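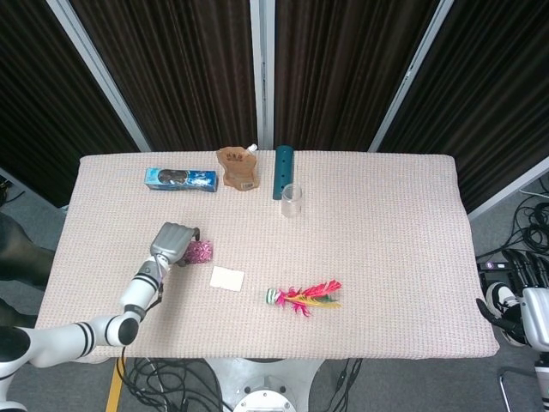 How long should a cleansing balm be left on the skin before rinsing?

Sixty seconds of massage is enough for most makeup, and waterproof mascara takes a little longer.

Krystyna Mazurek had written that answer herself, in January, for the back panel of the Cillo carton. It had gone through four drafts. The third draft said "one minute," and the label people at Brondico had changed it to "sixty seconds" on the grounds that customers would count seconds but would guess at a minute. She had no data on this and neither did they.

Batch 721 was the trouble. It had left the kettle at the correct temperature, been filled at the correct temperature, and passed its 24-hour check. On the eleventh day of storage it had gone grainy. The grains were small, less than a millimeter, and melted under a fingertip with light pressure. They did no harm. A customer would feel them and send the jar back.

"Shea," said Czesław Grabowska. He had the retained sample open on the bench and was drawing a spatula through it in parallel lines. "The high-melting fraction came out first and the rest set up around it. You cooled it too slow."

"We cooled it at the same rate as 720."

"Then 720 is grainy too."

"720 is fine."

He drew another line. The balm parted cleanly in two places and dragged in a third. He wiped the spatula, wrote something in the book, and capped the jar.

The cooling log was kept on paper, clipped to the side of the line, and Krystyna went down to read it a second time. Kettle discharge at 78 degrees. Hold tank at 62. Fill at 54. Tunnel entry, tunnel exit, initials. The initials were KV for the first half of the shift and MM for the second. The figures were written in the same blue pen and they were all plausible. Seven of them in a row were identical to the tenth of a degree.

She noted the seven rows and went to find Karla Valdovinos, who was changing a filter.

"Was the tunnel probe working that night?"

"It was reading," Karla said.

"Was it reading right?"

Karla put the old filter in a bag and tied the bag. "It said 18.4 for a long time. I wrote down what it said. Then Mwanaisha came on and I told her it was sticking, and she put in the ticket."

"There's a ticket?"

"2151."

Ticket 2151 had been opened at 10:40 p.m. and closed the following Sunday with the comment "probe reseated, OK." It did not say whether the tunnel had been at 18.4 degrees while the probe was stuck, or at some other temperature, and by then there was no means of finding out. The jars that had passed through during the seven rows had been packed with the jars from before and after. The lot code did not separate them.

Mwanaisha Mosoti remembered more. The tunnel fan had sounded low, she said. She had put her hand on a jar as it came out and it was warm through the glass, warmer than she liked, and she had run the next tray through twice.

"Did you write that down?"

"There isn't a column for it."

Krystyna looked at the form. There was no column for it.

The meeting was at three. Borghild Magnusson took the chair by the window and asked for the disposition options in order of cost. Krystyna gave them. Release as is, with an expected return rate she could not support. Remelt the lot, which meant opening every jar, and which would put the fragrance oils through a second heat cycle. Destroy.

"What does a second heat cycle do?"

"Some loss on the top notes. The orange goes first. I would also want a new peroxide value before we filled it."

"Would a customer notice?"

"A customer who already owned a jar might. She would open the new one and think it smelled flat."

"And the grain. Would she notice that?"

"In the first second."

Borghild turned her pen over. She had used the balm herself since the pilot batches, when it was called Mirix and came in an aluminum tin that dented. She had once told Krystyna that she took her face off with it every night and was asleep by half past nine. She did not mention this now.

"Sort it," she said. "Open one from each case. Smooth goes out, grainy gets remelted and sold in the Jasińska outlet under a different code. Can that be done?"

"One jar doesn't tell you the case is smooth."

"How many does?"

Krystyna worked it on the back of the agenda. It took several minutes and the others waited. The number she arrived at was higher than Borghild wanted, and she wrote it down and underlined it and passed it over.

Borghild read it. "All right," she said. "Remelt the lot."

It was past five when Krystyna got back to her desk. She opened the template for the cooling log and added a column at the right-hand edge, narrow, because the page was nearly full. She typed "Remarks" at the top of it - then took that out, and typed "Jar feels warm (Y/N)." She printed one copy to check the width. Karla's initials would still fit if she wrote them small.

She took a jar of 720 home in her coat pocket. At the bathroom sink she unscrewed the lid, took out an amount the size of a hazelnut, and spread it over dry skin. It went on evenly. At forty seconds, near the left side of her jaw, she felt something, and she stopped and pressed, and it was gone.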